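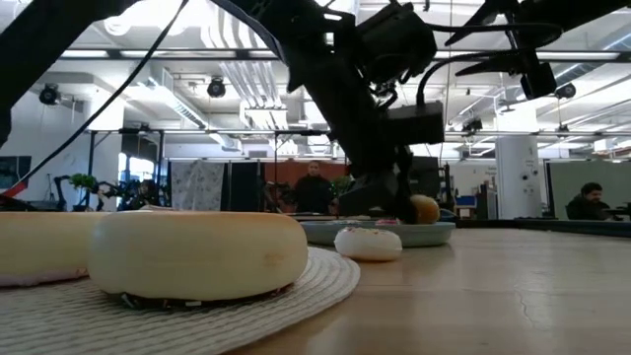 Woven Placemats Under Frosted Donuts

A round woven placemat with a ribbed surface holds icing in the grooves between the ribs. Wait until the icing has set before a donut goes on the mat - soft icing is pressed into the weave and is slow to remove.

Keep sprinkled donuts on a shallow plate or the bare table. Loose sprinkles wipe off a flat surface in one pass; from a ribbed mat they have to be shaken out over the sink.

To clean a white mat:
Let spills dry for 8 minutes, then lift them with a plastic scraper.
Brush along the ribs, never across.
Blot with a damp cloth and dry the mat flat.

Light wood tables: wipe with the grain. Icing left in a thin crack comes out with a wooden toothpick.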